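**Cables behind sit-stand desk keep pulling out when it goes up**

*Posted in Home Office & Odd Jobs, 2026-03-29*

**Noeline Kereama**

I have bought a desk that goes up and down. It is a Landero, second-hand, and the motor works, which is more than can be said for anything else the seller had in his garage.

The trouble is the cables. At sitting height everything is fine. At standing height the monitor goes black, the lamp leans over like it wants to tell me something, and last week the router left the windowsill altogether. I was on a call at the time. My colleagues tell me I froze with my mouth open.

The socket is on the wall behind the desk, low down, left-hand side. I have the monitor, laptop charger, lamp, a pair of speakers and the network cable from the router. The desk travels from 77 cm to 119. I had tidied everything very nicely with cable ties before I ever pressed the button, and I suspect this is where I went wrong.

Do I just buy longer leads for everything? Or is there a proper way to do it? I rent, so nothing that involves big holes in the wall. I'd also like it not to look like the back of a pub fruit machine.

**Kjell Björklund**

Leave it at standing height and never lower it. Buy a tall stool. I have had mine up for two years and there has been no problem with the cables.

**Mandla Du Plessis**

I'll assume you want to use the button you paid for.

You don't need longer leads for everything. You need one long lead. Screw a power strip to the underside of the desktop (or use the sticky brackets, but wipe the wood down with something first or you'll hear it come off at three in the morning). Plug the monitor, charger, lamp and speakers into that. Now they all travel with the desk and can be tied down as neatly as you please, and the only things crossing the gap are the strip's own lead and the network cable.

For those two:

- Raise the desk to its full height before you fix anything. Everybody does it at sitting height. I did it at sitting height. I have owned three lamps.
- Fasten each cable at the top, near the back edge of the desk, and again at the bottom, near the skirting. Nothing in between.
- With the desk fully up there should still be a visible sag. If it is straight, it's too short, whatever it says on the packet.
- Lower the desk slowly and watch where the loop goes. It wants to go outwards in a fat lazy curve. What you don't want is for it to fold over the crossbar or get itself between the leg and the wall.

Don't do the ties up tight. Hook-and-loop strips are better than the plastic ones, which bite into the cable and which you will have to cut off with scissors when you change your mind, next to a live lead, while lying on your back.

Move the router off the windowsill as well. Put it on the floor or on the wall. If it's on the floor you only need a longer network cable, and those are cheap.

As for looks, you can get a sort of jointed plastic spine that the cables thread through. I had a Grulgate one. It does tidy things up, and it cost me more than the speakers. A fabric sleeve with a zip does much the same job and comes in colours that don't show dust. Check the length of whichever you buy, as they sell short ones for desks that evidently only go up a bit.

One more thing, check the strip's rating if you ever add a heater. Better still, plug the heater straight into the wall and leave it out of all this.

**Pieter Mabuza**

Agree with Mandla on nearly all of it. I'd only argue with the "near the skirting" part. If you rent and can't fix to the wall, put the lower clip on the desk's own leg, on the bottom section that doesn't move. Mine is held on by a strip of hook-and-loop and has been there since the last flat.

Also, the kink matters more than the length. My Clerell monitor cable was plenty long enough and still died, as it was being bent hard in the same place right behind the plug every time the desk moved. A cable will put up with a big gentle bend more or less forever. It will not put up with a small sharp one, and it will choose the morning of your appraisal to say so.

Kjell, how do you get on the stool?

**Kjell Björklund**

There is a step.

**Noeline Kereama**

Thank you all. Strip is up under the desk, router is on the floor, and I have cut off every one of my beautiful ties. It went up and down four times without anything leaving the room. The network cable still rubs on the crossbar a bit on the way down, so I'll try Pieter's clip on the leg tomorrow.

**Pieter Mabuza**

Good. Give it more of a curve than feels decent. Like the yellow one:

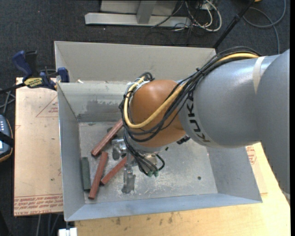 *Yellow cable in a wide U, black ones looping round to the left.*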